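Dilara Play Kitchen and Market Set

Pretend food, small appliances and a shopping basket, for home, preschool and waiting room corners
Made by Vekeris. Ages 3 and up.

We have stocked a lot of play kitchens over the years, and most of them start with the big piece: the stove, the sink, the tall cupboard that eats half the playroom. The Dilara set goes the other way. It gives you all the stuff that belongs on the counter and lets you find the counter yourself. A coffee table works fine, and so does a low shelf or the end of a real kitchen table while dinner is cooking (ask me how I know).

The part children grab first is the basket. It is teal with an orange rim and two orange handles that fold down along the sides, so it looks like something from a proper grocery store, only shrunk to fit a small arm. The slots in the sides let you see what has been bought, and that matters a great deal to the person running the checkout!
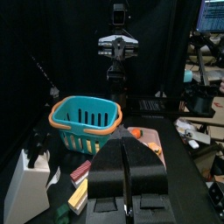 There is also a pale pink tray for serving, and we would have been sad without it. A game that begins as shopping nearly always ends as a café. Somebody takes an order, somebody slices the cake, and the little orange fruit with the green top gets delivered to a grandparent who asked for soup.

The cake slices deserve a mention of their own. One has a red and white striped top, another has a yellow layer over white, and they are the pieces our testers kept hiding in their pockets. Add a white plastic fork and you have a birthday party, any time of day.

For the cooks, there is a white rice cooker with a rounded body and a small black knob on the lid. I love that it is a rice cooker and not yet another toaster. At our house the rice cooker is on every evening, and my daughter knew exactly what to do with this one before I had finished opening the box. Next to it goes the low, flat appliance with a white top, a little black display and a big round button at each end. We call it the cooktop. The kids at the Burari playgroup decided it was a cash register for most of October, then a piano.

The knife block is white with a light outline drawing on its side, and dark handles fan out of the top. It gives the whole counter a grown-up look, and children who like things put back in their places get very attached to it.

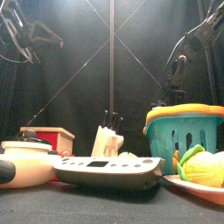
Setting it up

Put the basket at one end and the cooking things at the other, with as much room between them as you can spare. The walk from store to kitchen is half the game. If you have two or more children, give one the tray and one the basket and let them sort out the rest. Up to 4 can play together before the elbows come out.

Cleaning

Wipe the plastic pieces with a damp cloth and a drop of dish soap. Keep wooden pieces out of the sink and dry them with a towel if they get splashed. Nothing here should go in the dishwasher.

Storage

Food goes in the basket, the basket goes on the shelf. The bigger pieces can sit out; they look nice enough that we leave ours on the windowsill.

Goes well with

The Entwistle play counter, if you do want a surface to keep it all on. It stands 61 cm high and has a shelf underneath that takes the basket easily.

From a customer

"We bought this for the after-school room and I was ready for it to be ignored within a week. They run a restaurant now. There is a menu and I am not allowed to order off it without a reservation." Nhi Bạch

Ordering

Orders leave our shop within 6 working days. If a piece goes missing, write to us and tell us which one. We keep spare food and forks on hand, and we are happy to send a single cake slice in an envelope.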